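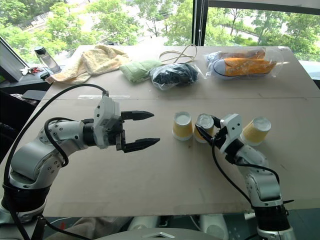 Table by the windows, two arms reaching over it, trees outside.

Projects > Sport and Exercise > Strength Training > Student reports

Grip and the deadlift: a training study at Arley
2020-06-13

Introduction

Many people who start lifting find that their hands give out before their back and legs do. The bar rolls towards the fingertips and the set ends early. Straps solve this in training, but they are not allowed in powerlifting contests. My project looked at whether a small amount of extra grip work would help newer lifters hold a heavy bar for longer.

Background

Most of the older strength books I read treat grip as something that looks after itself if you lift heavy things often enough. Newer coaching guides are split. Some give it a session of its own, others add a few holds at the end of a pulling day. I chose the second way because the gym at Driden is only open to students for short slots.

There are three common ways to hold the bar. The double overhand grip is the weakest. The mixed grip, with one palm facing forwards, stops the bar rolling. The hook grip traps the thumb under the fingers and hurts until you get used to it. I tested only the double overhand grip, so that technique would matter less.

Method

The lifters trained for 4 weeks, with 2 grip sessions in each week. Each session came after deadlifts and was made up of timed bar holds at knee height, followed by plate pinches. Chalk was allowed and straps were not. I used the Nyamweya bar for every test, as its knurling is sharper than on the others and swapping bars would have changed the result.

The test was one hold to failure. The clock started when the lifter stood upright and stopped when the bar left the fingers or touched the pins. All holds were written down in a Wevance training log and copied to a spreadsheet afterwards. Rest before the test was 300 seconds – I had planned less, but the first lifters were still out of breath.

Results

Most lifters held the bar for longer at the end than at the start. The gain was larger in those who had never trained grip before. Two people got slightly worse, and both had torn calluses in the last week. Plate pinches did not seem to carry over much, though I had no way of separating them from the holds.

Problems

There was no control group, so some of the gain may have come from the deadlifts alone. Bar diameter was not matched to hand size. I would also test hook grip next time, and start in August when the gym slots are longer.

The report limit was 4,000 words and the full tables are in the appendix.

12 shares | 3 comments

Comments

ironpaws: Did you weigh people before and after? Bodyweight makes a difference to holds in my experience.

Author: Only before. It is in the appendix but I did not use it.

slowlifter: File your calluses down after a shower. I lost a whole month to a torn one.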